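Teaching by Hand: What Our Group Learned From a Term of Household Recordings
Project report by Nusrat Munshi, Kevin Giraldo and Jummai Okonkwo, Wilodden robotics club

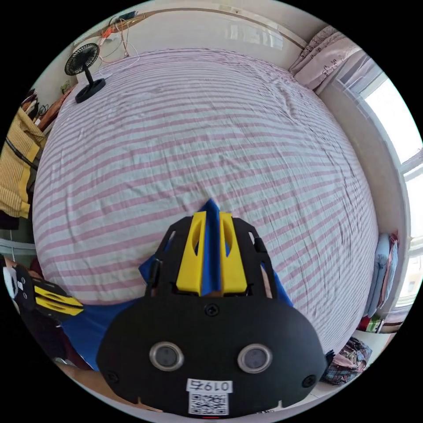

When the three of us signed up for the project stream in our second year, we had our hearts set on building an arm. We'd even picked a colour for it. Our supervisor, Yolanda Taipe, listened very kindly to all of this and then asked what we were planning to have the arm do once it was built, and how it would learn to do it, and we didn't have much of an answer. So we spent the term on that second question instead, and I think all three of us are glad we did (although Kevin still has the drawings for the arm and will show them to anyone who asks).

Our plan was to record people doing small household jobs with a hand-held gripper, in the homes where those jobs normally get done, and then see whether the recordings were good enough for the club's simulator to learn a simple pick-and-place motion. We called the project Gethin, after the street Jummai grew up on. Abdelkrim Sqalli, who was in the club before us and did something similar on a workbench, told us early on that homes would be harder than we expected. He was right, and we should have listened sooner!

We chose three tasks to begin with: picking up a small object and setting it down somewhere else, straightening a piece of cloth, and moving clothing from one spot to another. We wanted 50 clean recordings of each one. A recording was clean if the whole motion was there from start to finish, the fingers closed only once on the thing being picked up, and the person didn't stop halfway to chat. That last rule sounds silly but it cost us a lot of recordings, mostly mine.

The first sessions were slow going. We had all practised at the club table in Bilcombe, where everything is at elbow height and the lights never change, and a bedroom is nothing like that. A mattress gives a little when you lean on it, so your wrist dips without you noticing. Bedding moves along with whatever you're picking up. Daylight was the biggest surprise for us. A recording made beside a bright window in the morning and another made in the same spot at 5 in the afternoon might as well have come from two different houses, and we ended up writing the time and the weather in the notebook for every session, which I'd recommend to any group doing this after us.

We also had a long and fairly friendly argument about tidying up. Kevin felt we should clear each room before we began so that the recordings would be easier to compare. Jummai felt that a robot that only works in a cleared room isn't much help to anybody, and that her own bedroom had never once been cleared in her life. We tried it both ways for a week and then took the question to our Wednesday meeting, where Yolanda pointed out that we hadn't written down which rooms were tidy and which weren't, so we couldn't compare them anyway. After that we left the rooms as they were and made a note of it.

Sorting the recordings took far longer than making them. We used Cesetti, the little labelling program Abdelkrim wrote for his own project, and it did the job well enough once he'd shown us how to stop it from closing itself. Each of us labelled our own sessions first and then swapped. The swapping was worth doing - Jummai caught a whole batch where I had marked the start of the motion too late, after my hand was already moving, and fixing those took most of a weekend.

In the end we reached our target for the pick-and-place task but fell 20 short on the cloth. Clothing we dropped partway through, as we couldn't agree on where one motion finished and the next began. The simulator did learn to reach and close on a small object from our recordings, and it managed this more reliably with the untidy rooms included. Cloth it mostly pushed about. We don't yet know if that's down to having fewer recordings or to the way we labelled them, and we'd rather say so than guess.

If we had another term, we would settle the labelling rules before recording anything, and we'd write them on one page and stick to them. We would also do shorter sessions. Your forearm gets tired well before you think it has, and the recordings show it.

We'd like to thank Yolanda for her patience, Abdelkrim for Cesetti and for answering messages at odd hours, and our families for putting up with us in their bedrooms and hallways. Our notebook and labelling notes are in the club cupboard for next year's group, and Jummai is happy to go through them with anyone who wants to pick up the cloth task in November.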